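I've been making my own color palettes for years now, mostly for my little newsletter and the odd poster for a friend, and people keep asking how I get from "I like orange" to something that hangs together. So let's do it properly this time!

## Start with one loud color

Pick the color you love most and let it be the boss. Mine is nearly always orange. Open a new file in whatever drawing program you use (I'm on an ancient copy of one my friend Hanna Michalski gave me) and make a square of it. Then leave it alone for a bit and get a coffee.

## Find the quiet one

Next you need something pale for it to sit on. Don't grab white yet. Try ten very light tints in a row, from cream through mint to a washed-out blue, and drop your orange on each. The minty ones surprised me the first time, they make orange look twice as bright.

## Add a neighbor and a dark

The neighbor is a color close to your loud one. With orange I use red, and I keep the red patches smaller. The dark can be plain black (my old teacher would faint), but go easy, a few strong shapes are plenty.

Orange, red, black and a pale ground or a bit of wood brown:
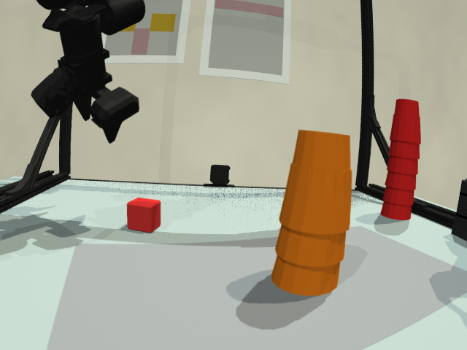
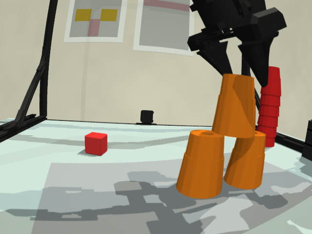
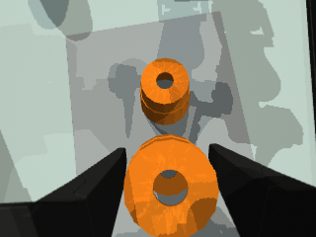
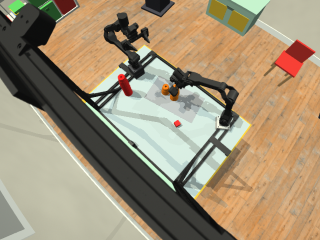
## Test it before you fall in love

Now shrink your page until it's the size of a stamp. Can you still tell the colors apart? Then turn the whole thing to grayscale. My orange and red went to the same muddy gray on the poster I made for Rui Marinho, and I had to lighten the orange a good bit before the lettering showed up.

Last job: write the color codes down somewhere you'll find them again. I keep mine in a plain text file with a silly name for each set. The current one is called Yurt, and I'm already itching to swap the brown in it for a dusty pink.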